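Griron Laundry Sorting Tray and Table Cover Set

The Griron set is supplied by Urbańczyk for linen rooms, residential halls and training laundries. It consists of one shallow sorting tray and one printed table cover. The tray has rounded corners and a raised rim, and holds small garments after folding. The cover gives a clean, light surface on which creases and stray threads are easily seen.

Available Patterns and Colors

The cover is offered in two prints, Eden and Harley. Eden carries gray ferns, leafy sprigs and round peach-orange blossoms. Harley is a plain gray stripe. The tray is offered in yellow or white.

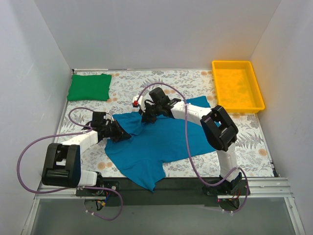
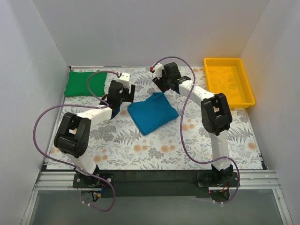
Eden cover, with green and blue cloth items on the table.

Specifications

Cover length: 87 cm
Cover width: 76 cm
Tray material: plastic
Sets per carton: 6

Care

Wash the cover separately before first use. Do not bleach. Wipe the tray with a damp cloth and mild soap.

Ordering

Institutional orders are accepted by the carton. Orders of 200 sets or more are quoted individually. Replacement covers may be ordered without the tray.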